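Good habits around the picking bench

Henrique Magalhães keeps a three-page set of house rules taped inside the door of his lab at Godinho, and he is delighted when people argue with it. "The first draft was awful," he says, laughing. "It was all 'be careful.' Careful of what?"

The rules cover robot arms that lift mixed objects out of bins, and he has been rewriting them since August. The version he likes best starts with speed. While anyone is setting out objects, the arm stays in its slow mode, and the person doing the setting out holds the control pendant. "If your hands are going near the bin, you hold the pendant. I love that rule – a new student gets it in one breath!"

Cables get a page to themselves. Magalhães wants slack at every joint, checked by moving the arm by hand control through its whole reach before a run. The team at Mirnel, who share the rules, log each check on paper. They had 441 entries at last count, and he has read them all. "You see the same joint come up again and again. That's gold for whoever does the routing."

He gets most excited about the objects themselves.
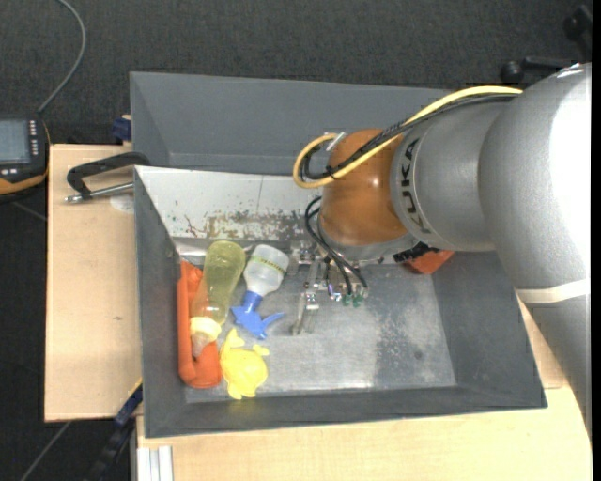

Vol. 14, No. 3

"Look at a spray bottle lying next to another bottle you can see through," he says. "Both are a headache for a camera, and they're things people have at home. So put them in!" His rule is that every test set must include clear plastic and odd shapes, and that failed picks are reported along with the good ones. A run is 50 picks, and no one may stop early because it is going well.

He would like other labs to borrow the rules and send back their changes. Gramell already has, with a page of notes on bin walls that he is still working through.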